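Trial diary, Fladent gripper kit, June

Second entry. Wooden handles.
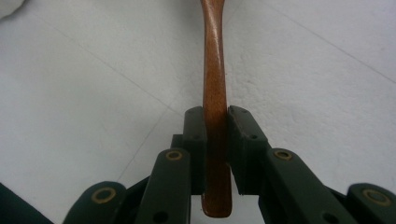
Gitau Kioko
Workshop lead, Amissah

Started at 7:30 with the box of wooden-handled things, which I had been putting off. The metal and plastic ones went quickly yesterday and I wanted a full morning for these. The handle I care most about is the slender reddish-brown one with the glossy finish. It is narrow and a bit curved at one end and gets wider toward the other, so there is no single width to set the fingers for. Our customers own plenty of things shaped like that.

The Fladent is the hand-held version. You squeeze, the linkage closes, and the two pads come together. Drulach sells it as a kit with the camera mount, a spare pair of pads, a bag of screws and a year of their labeling service, all for 2242. The same gripper without the service is a good deal less, but they would not put a price in writing until we finish the trial. I wrote to them again before lunch.

We are looking at it for recording demonstrations only. Minitz would do the training on their side and send the policy back to us for the arm. They want 400 clean recordings per object family before they will start. I had 83 from yesterday. I did not get as many today as I planned.

Notes on the grip. The pads are flat faced, and a rounded handle gives them a thin line of contact. If I take hold low down, near the broad end, the handle stays put and I can carry it across the room with the tip hanging below the pads. If I take hold up on the narrow part, it swings, and then I have to put it down and start over. I tried closing harder and it made no difference except to my thumb. The instructions say to close until the trigger stops, and that is enough.

There was one slip. The handle came out sideways and landed on the tile. No mark on the finish that I could find, but I put a folded blanket down after that and moved it aside only for the recordings.

The linkage I have no complaints about. Brass bushings at the joints, and no play in them yet. The dark green plastic looks like it will show scratches sooner than black would, and I don't care about that. I would like to know what a replacement bushing costs. The parts list in the kit gives a number for the pads and the screws and nothing for the bushings. Asked Drulach in the same email.

The screws in the pads I checked at 10:00 and again at the end. One had backed out a quarter turn. The manual has nothing on thread locker. I tightened it by hand and wrote it on the card. If it backs out again tomorrow I will use some of ours and tell them.

The shiny finish may turn out to be a bigger matter than the shape. When I played back the morning's files, the light from the ceiling ran the whole length of the handle in some of them. The Drulach software marked 17 recordings as poor tracking. I watched every one. A few were my fault, too fast on the turn. The rest looked fine to me, and I can't tell from the report what it did not like – the reason column just says "low confidence." For that price I expect a reason. I left them in a separate folder and did not delete anything.

The upload went through on the second try, after lunch. The labeling is supposed to come back overnight. Yesterday's came back at 6:00 this morning and was mostly right, with "pick" and "hold" marked where I would have marked them. It called a paintbrush a spoon all the way through. I corrected it in the web page, which took longer than it should, one file at a time with no way to select a group.

My wrist is sore. The weight is fine for an hour and less fine by the third. I will switch hands tomorrow and see whether the tracking minds.

For tomorrow: rubber sleeve on one pad only, then both. Ceiling lights off on the window side. Same reddish handle first, low grip, then the short fat ones. Call Minitz and ask if recordings with the sleeve on can be mixed with the ones from today or if they count as a new set. Charge both batteries tonight.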